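Bath mat

A bath mat is a flat piece of material laid in or beside a bath or shower to stop the bather from slipping, to keep water off the floor, or to do both of these badly at once. The name covers two quite different objects. One is a small rug that lives outside the bath and drinks up drips. The other is a sheet of rubber or plastic that lives inside it and is generally forgotten until guests are due.

History

Early bathers stood on whatever was to hand, usually a folded towel or a slatted board. The board drained well and was hard on the toes. In the river town of Rurkbridge, where slatted boards were made for the public baths, a surviving price list offers them in 8 sizes, none of which fitted the town's own tubs. The boards stayed in use there long after softer kinds could be had, and a few are still brought out each May for the town fair, where people pay to stand on them.

Cloth mats became common as private bathrooms did. They were sold in sets with a cover for the lavatory lid, a habit that has faded in most places and is defended with some heat in the rest.

Non-slip mats 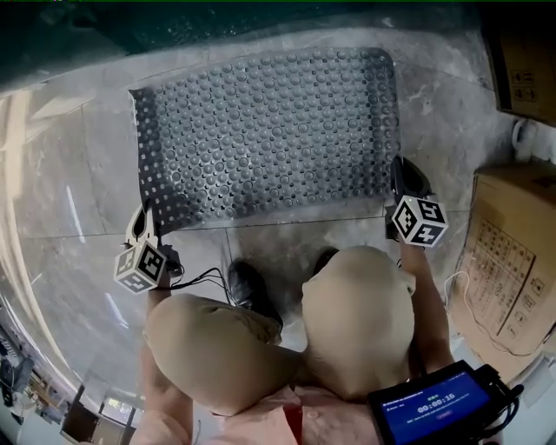 Moulded mats work by giving the foot something to press against and giving the water somewhere to go. Makers disagree about how best to do this, and have gone on disagreeing through ribs, ridges, fish shapes and imitation pebbles. Plastic mats with tight rows of small rounded bumps, sometimes with little square holes towards the edges, belong to the plainer school. Bumps of this sort are often praised as a foot massage, mainly by the people selling them.

Many tub mats also carry suction cups underneath. The cups hold well on smooth enamel and poorly on textured surfaces, which are, unhelpfully, the surfaces fitted to prevent slipping in the first place. The Veltance pattern has 157 cups and is known for being difficult to lift. The rival Hisau pattern has 19 larger ones and is known for moving about.

Care

Mats used in the bath should be rinsed, lifted and hung up after use. Most are left where they are, and the underside takes on a life of its own. Cloth mats can be machine washed; rubber-backed ones shed their backing in the drum over time, usually in crumbs.

The Michalík collection of domestic floor coverings holds roughly 600 mats of all kinds, stored flat. Visitors are asked not to stand on them.

See also

Duckboard
Doormat
Shower tray
Towel

This page was last edited on March 11, 2023.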